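Home Notebook Builds Archive Contact
Search this notebook Enter keywords Go

Workshop notebook, June
Project: Drandonitz, second campaign
Entry by A. Ansari, 4:20 p.m.

The purpose of this entry is to record the state of the save system before the studio at Lahtinen receives the next build. The previous entry dealt with enemy pathing and is closed.

Players who finish the first game may carry their character into the second. The import reads 64 fields from the old save file. Of the 500 files in our test set, 369 were loaded without error under the old reader. The remainder failed at the inventory block, in nearly every case on characters who had sold the Grernby lantern before the final chapter. The old game leaves an empty slot in place of the item, and our reader treated it as the end of the list.

The reader has been changed to skip empty slots. The full set is to be run again overnight on the second machine. Results will be entered below this note and should not be reported to Lahtinen before then.

Two matters remain open. The quest log of the first game stores 3,523 separate flags, and the second game consults very few of them. It has been proposed that the unused flags be dropped at import. I am against this while the story of the third game is unwritten — a flag once dropped cannot be recovered from the new save. The other matter is the name field, which still cuts off long names on the loading screen but shows them in full on the map.

Builds sent out before this entry should be marked as not suitable for import testing.

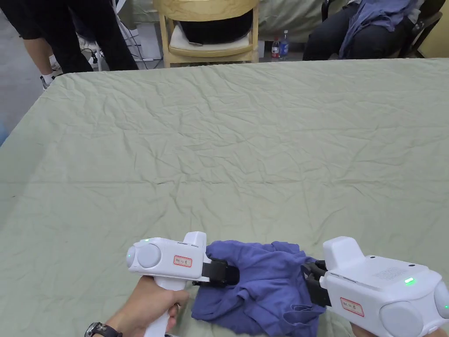

Birgit Rothe asked that the flags be kept in a separate file, so that the main save stays small and the console version does not slow down at checkpoints. This is acceptable to me, provided both files are written together. Draft layout to follow.

Comments (3)

Irus: Does the lantern fix also cover characters who gave it away in the harbor quest? That path clears the slot differently.

Arash Ansari: It is not covered. I have added a case for it.

Birgit Rothe: Please use the longer names from the old test set for the map check as well.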